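Sterness wool mattress topper, queen size: my review after 365 nights
Posted 4 October 2026
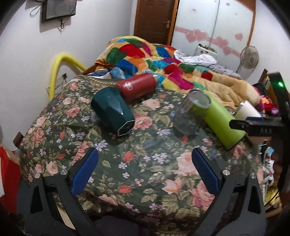 A reader commented under my first-impressions post that wool toppers feel wonderful for a month and then go flat as a pancake, and would I please come back after a full year and say so. Fair enough! I promised I would, and the year is up, so this is me keeping my word. Short version: mine has gone flatter, it has not gone flat, and I would buy it again tomorrow.

Some background for anybody new. Our mattress is a Costello medium-firm, and it's a good mattress, but I sleep on my side and my hip and shoulder had been complaining for ages. I didn't want to replace a perfectly decent mattress, and I had already tried a memory foam topper (the Hestdale, which I reviewed here a while back). The foam was comfortable for the first hour of the night and then I would wake up roasting. I gave it to my sister for her guest room, where it gets used a few nights a year and seems very happy.

So, wool. I paid $457 for the queen, and yes, I swallowed hard. It comes rolled up in a cotton bag with a drawstring, no vacuum packing, so you don't have to wait for it to puff up. There was a smell. Clean sheep is the best I can do, a bit like a new sweater, and it was gone within the week with the windows open. If you're sensitive to that sort of thing, air it out on a dry day before you put it on the bed.

Comfort

It's lovely. There, I said it. You don't sink in the way you do with foam, you sort of rest on it, and the hard edge comes off the mattress underneath. My hip stopped bothering me in the first week. My shoulder took longer, and a lower pillow helped with that too, so I can't give the topper all the credit. My husband sleeps on his back and had no complaints to begin with. He says it's "fine," and then I notice he pulls a face whenever it's off the bed for airing.

Temperature

This was the part I was most excited about and it has been even better than I hoped. I run hot, he runs cold, and we have stopped arguing about blankets. In February the bed felt warm almost as soon as I got in, with none of that first icy minute, and we took one quilt off. Summer was the real test. We don't have air conditioning upstairs and I fully expected to be peeling the thing off by the Fourth of July, but it stayed on right through and I never once woke up sweaty. I still don't understand how the same layer can do both jobs, I'm just glad it does.

Does it flatten?

Yes, some. It was 2 inches thick when new. I measured it last weekend with a ruler held against the edge and got the full height in the middle of the bed, where neither of us lies, and noticeably less under my side. You can see two shallow dips when the sheet is off. They come back a good deal after an afternoon over the railing in the sun, and turning it end to end every season has kept things even. I skipped one turn in the spring and could tell.

Washing

You can't, really. Spot clean only, says the label, with cool water and wool soap. I spilled tea on it in the third month (of course I did) and dabbed it out with hardly a mark left. Get a washable cover to go over it. I use a thin cotton one from Kullbridge that zips on three sides and goes in the machine with the sheets.

The corner straps

My one proper gripe. They're narrow elastic and they were already loose by winter. Our mattress is deep, so the strap at the foot on my side kept popping off in the night, and I would find the topper had crept toward the wall. I cut all four off and sewed on wider elastic from the fabric store, which took an evening. At this price you shouldn't have to do that. A snug fitted sheet over the top also holds it pretty well if you don't sew.

Who should get one

Side sleepers on a mattress that is a little too firm, and anyone who overheats on foam. If your mattress sags, put the money toward a new one, as a topper will only follow the dip. And if you want that deep, slow hug, stick with foam, wool doesn't do it.

I'll post again if the elastic gives out.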